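Ticket 3006, Doltport two-arm kit, trial unit
Opened 23 February 2026
Status: waiting on vendor

Clikow support says the handover fault is "resolved in settings." I'd like to see that in a log. We ran the small-parts routine 20 times on their new profile and it stalled 7 times, always with the grippers nearly tip to tip.

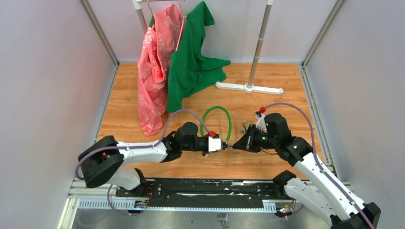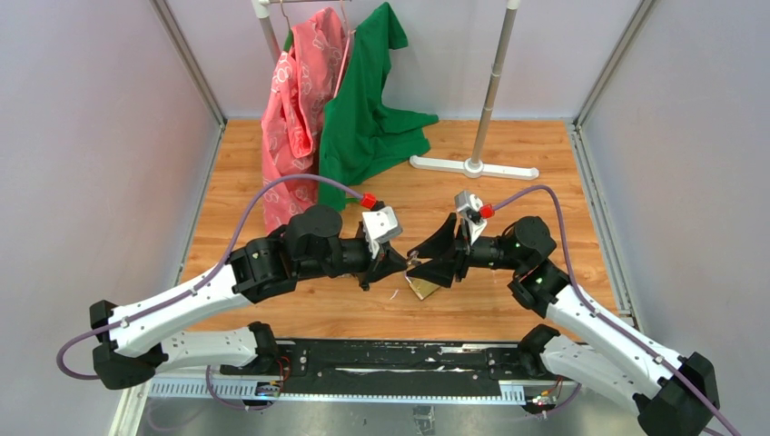
Both arms at the meeting point, garment rack behind.

Recalibrated 3 times, no change. Not signing the March service plan until we get a cause in writing.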